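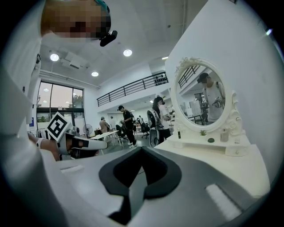

Get Involved / Call for Participants

Neighborhood Memory Project: we'd love to hear your Tangen stories

Did you grow up in Tangen, or work there, or marry into it, or move in last March and find yourself listening to the person next door talk about the old ferry? Then we would very much like to sit down with you. The Plokcombe Local History Group is putting together a collection of recorded conversations about everyday life in the Tangen neighborhood, and we are looking for 50 people of all ages to take part.

Please don't worry if you think you have nothing interesting to say. Almost everybody tells us that at first, and then an hour later they are still going on about the bakery line on Saturday mornings, or how their aunt dried apples in the attic (Tsehay Kumsa, who leads the interviews, has a real soft spot for anything to do with food). We want school lunches, bus rides, first jobs, bad winters, good dances - the ordinary things that never made it into the newspaper.

You will have one conversation of up to 100 minutes, with a break for coffee whenever you feel like one. We can meet at our reading room on Mirkenska Street or come to your home. You are welcome to bring a friend or a grandchild along, and if you have old letters, recipes or snapshots, bring those too! Kwesi Zakaria can scan them while you talk, and they go straight home with you. 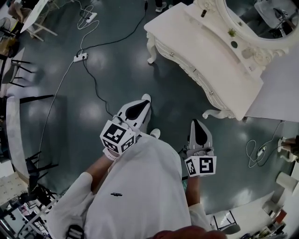
Who can take part

Anyone aged 16 or over who has lived, worked or gone to school in Tangen for at least 2 years. You don't have to live there now. We already have plenty of people from the hill side, so we would be especially glad to hear from families near the canal and from anyone who worked at the Rultden mill before it closed. Conversations can be in English or Amharic, and if another language would suit you better, do ask and we will try our best to find someone.

What you get

A copy of your recording, a printed transcript to correct as you please, and a $51 thank-you payment. You can ask us to leave out any part of it, or use only your first name.

How to sign up

Call in at the reading room and ask for Amerley Korletey, or drop a note through the door with your name, a phone number and the best time to reach you. Please let us hear from you by 9th August. Amerley will call you back for a short chat before anything is arranged, and you can bring her all your questions then.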